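From: Fiorella Grasso
To: Hania Soup Swap list
Subject: Re: Starter keeps collapsing before I can use it

Pushpa Prajapati wrote:
> I feed mine after supper and by breakfast it has gone up and
> come back down again. The bread is flat as a plate. Is it dead?
> Should I start over? I'm using the Ouali flour from the co-op.

Dear Pushpa, and hello to everyone else who has been so quiet since August,

Please don't throw it out! A starter that goes up and comes down overnight is a lively one, it's just hungry long before you get to it. I had the same trouble our first summer in this house, when the kitchen never really cooled off, and I was ready to give up and go back to buying the loaf from Vineck (a very good loaf, I should say, and I still buy it when my sister visits).

What helped me was feeding it less starter and more flour. I keep back 30 grams, no more, and give it 60 grams each of flour and water, cool from the tap. If it still races, keep back even less. Araba Addo on this list told me that years ago and I argued with her for a whole winter – sorry, Araba. 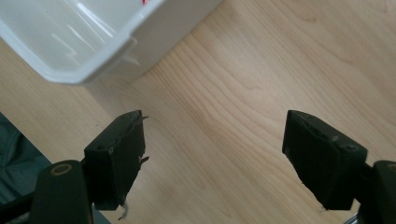

Whole-grain flours move faster than white, and the Ouali is quite a thirsty one in my experience, so you might mix it half and half with something plainer for a week and see how you get on. As for what to keep it in, people get very attached to their glass jars, but a plain white plastic container with a rounded lip does perfectly well, and you can scrape right around the inside with a spatula. Leave the lid loose. Put a rubber band at the starting level and look at it again after 3 hours, then at bedtime if you can stand to.

Houshang, did you ever find the rye you were after? Lahcen thought Fillel might carry it in small bags, but I haven't been over there to look.

Warmly, and do write back with news of the next loaf,
Fiorella

Recent messages on this list
Rye in small bags? (Houshang Amini)
Lentil soup, too much cumin (Lahcen Badawi)
Re: Lentil soup, too much cumin (Araba Addo)
Freezing stock flat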